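Workshop Tips: Software for Picking Up Cloth
Posted by Miroslava Zinchenko, 3/4/21

Reader tips on the software side of bench arms and laundry. Send yours to the usual address. Tested on our own bench unless marked otherwise.

Segment by height first, color second
A red shirt on gray felt looks like an easy color threshold. White trim breaks it. The trim reads close enough to the background that the mask comes back with holes, and the grasp planner then treats each hole as bare table. Fit a plane to the table, keep everything above it, then use color only to split touching garments.

Do not grasp at the centroid
On a heap, the centroid of the mask is often a valley between two folds. Score ridges instead. A ridge candidate needs a clear drop on both sides, wide enough for the fingertips. Jianhua Long sorts candidates by ridge height and keeps the top 2. Everything after that was noise in his logs.

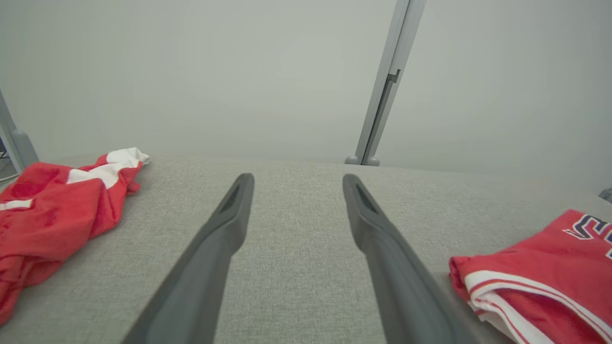
Set the approach angle per candidate, never globally. A fixed straight-down approach is fine on a tall fold and poor on a cloth lying flat, where the tips need to come in along the edge. Store the angle with the candidate so that replay uses the same one.

Limit the descent in software
Put a floor on the tool height a little above the fitted plane, and let only the final closing move go below it. Refit the plane whenever the cover fabric is changed. Padded surfaces give under load, so a plane taken from a hard table will be wrong.

Ignore printing
Large numbers and letters produce strong edges that a fold detector will happily report as creases. Run the detector on depth alone, or blur the color channel before combining. Nazma Akanda trained on plain towels first and had to redo the work when printed shirts went in.

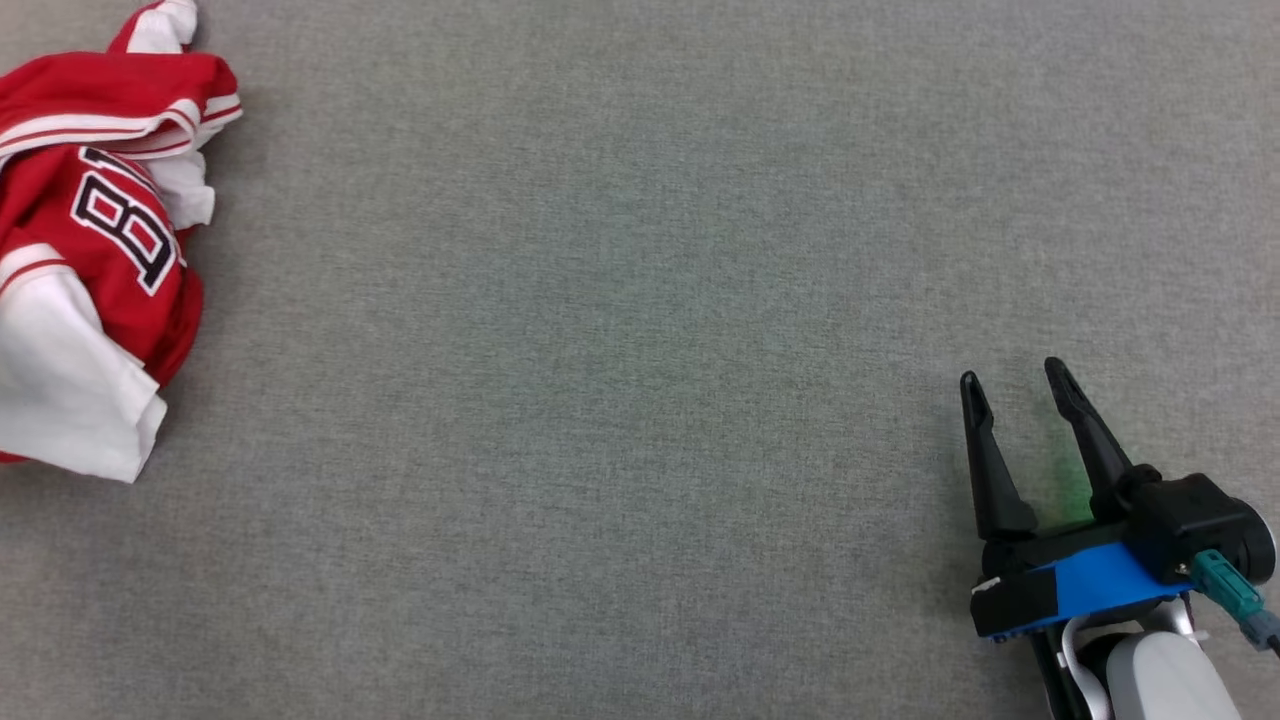
Red and white jersey on gray fabric, gripper open.

Mask the gripper out of the overhead view
Project the finger model into the image and drop those pixels, with a margin. Include the cable. Cables move, so a static mask will miss them. Any status light near the fingers can tint the cloth, and a tight color threshold will pick up the tint as a second object. Check for this with the room lights off.

Time stamps
Wrist and overhead frames must carry the same clock. We allow a gap of up to 500 ms while the arm is parked and discard the pair otherwise. For a moving arm that figure is far too loose.

Log the failures
Save the mask, the chosen candidate and the plane fit for each attempt. Qianru Ye went through 959 attempts from October and found 556 with a stale plane fit. The planner had been blamed for all of them.

Next page: naming conventions for config files.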